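25 July 2023. Bench notebook, snacks again.

Manuela's instruction from the last meeting was that the snack things should be "sorted properly", which she then declined to define, so I have had a go. Two colours of container: blue for anything in a big wrapper, yellow for the small stuff. Glykeria asked what a big wrapper was. I said she would know one when she met it. She wrote that down, in pen, with my initials next to it.

Starting stock came from the Billo box under the sink, plus 5 bars from Omolara's desk drawer, surrendered under protest. She has asked for them back in the condition they left in. I have made no promises about the crumpled one.

Rules as they stood by mid-morning:
Wrappers go in whole, no folding.
Plant stays put.
Anything on the mat counts as not yet sorted.
If it is open, it is rubbish, whatever Benedetta says.

The third of these caused the most argument. Benedetta holds that the mat is a perfectly good place for a snack bar to live and that I am tidying for the sake of it. Fair. I have noted her objection and carried on.
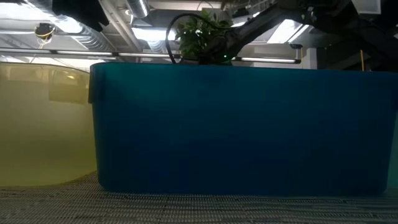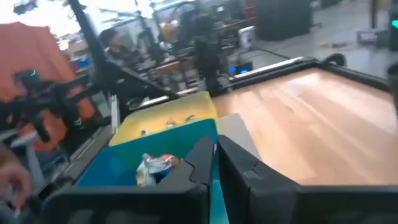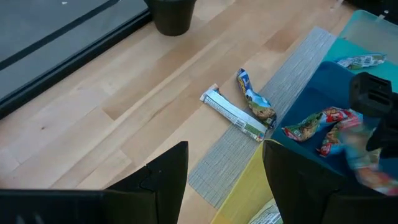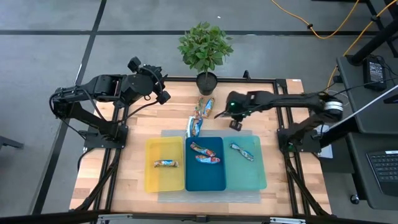 Back to the question of the plant. Brynhildur brought it in because she thought the table looked like a tax office, and I have come round to it, though it has opinions about where everything else may go. Put the containers on one side and the leaves are in the way. Put them on the other and the leaves are still in the way, from a different angle. I proposed the windowsill. Brynhildur said the windowsill was draughty and looked at me as if I had suggested the skip.

Agreed for now: pot at the back, bars in front of it, containers wherever they can be reached without a haircut for the plant. Glykeria wants tape marks on the table. I would like to see one tidy-up survive without tape marks first, but I expect I'll lose that one too.

Labels. I printed a sheet for the containers and the printer put 821 on every one of them, this being the stock code for the label paper. Omolara says leave it, it looks official. Manuela has already referred to "the 821 bin" in an email, so I suppose there is one now.

Still to do:
Reprint labels (or don't).
Ask Nulville if they sell the small yellow container with a lid. The Charbonneau ones come in packs of 6 and we haven't the shelf for it.
Settle what a big wrapper is. Suggest anything longer than my hand. Glykeria suggests anything longer than hers, so we are back where we began.
Water the plant. B.K. to do, she doesn't trust me with the jug.
Return bars to Omolara before she starts on the Billo box.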